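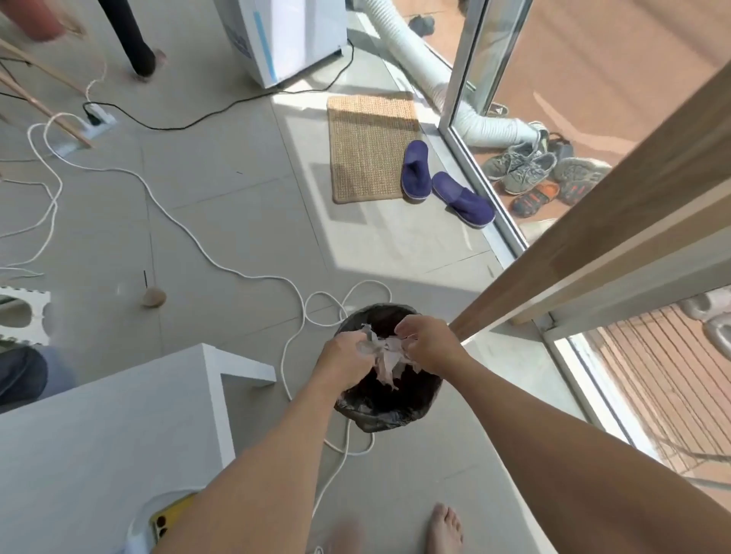

A head camera that suits bench work often does badly on tasks near the floor, so compare candidates on a task that makes the wearer look straight down. Fix the exposure first, then run the same task with each camera. Pressing waste into a small lined bin is a good choice: the black bag gives very little contrast, the white wad in it clips easily, and sunlight on the tiles and on the right arm puts the bright and dark ends of the range close together. Both hands should stay in view from first contact to release.

## Settings

1. Mount the Pledex and the Wadolora on the same head strap, one at a time, with the lens at the same height.
2. Set the shutter to 1/2,000 s. Leave gain on automatic for the first run and lock it for the second.
3. Tilt the mount down until the wearer's toes just enter the bottom of the view.
4. Record 9 runs per camera, then swap.

## Checking the recordings

Load each run into Tokerby and step through it. Reject any run in which either wrist is lost during the press. Our last set came to 2,966 usable stills, almost 80 per cent of them from the Pledex – the Wadolora lost the left wrist whenever the head turned.

Keep the gain log with each run. The Chiba controller overwrites it at power-off.

Adwoa Frimpong, 10 Mar 2025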